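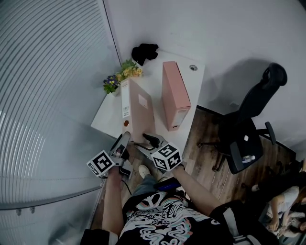

November, 4:10 pm. Dredevlow gripper, handheld version

Reprinted the right finger with 2 mm more at the root. The old one flexed under side load and the tip wandered. Stiffer now, but the pivot screw still backs out, so threadlocker tonight.

Marker cubes: refit both after the finger swap, then redo the offsets. The old file is wrong for this finger, don't use it. Saved the new one under Bodlow.

Full opening measures 109 mm. Binders are a fair test for spine grasps, the wide faces less so.

Cable hangs off the base and tugs when I turn my wrist. Want a clip on the body, 3 mm screws, there is a bag in the Trummer drawer.

Styliani Zacharopoulos has the spare springs. Ask her before ordering more.

Next: log 26 closes and check for drift.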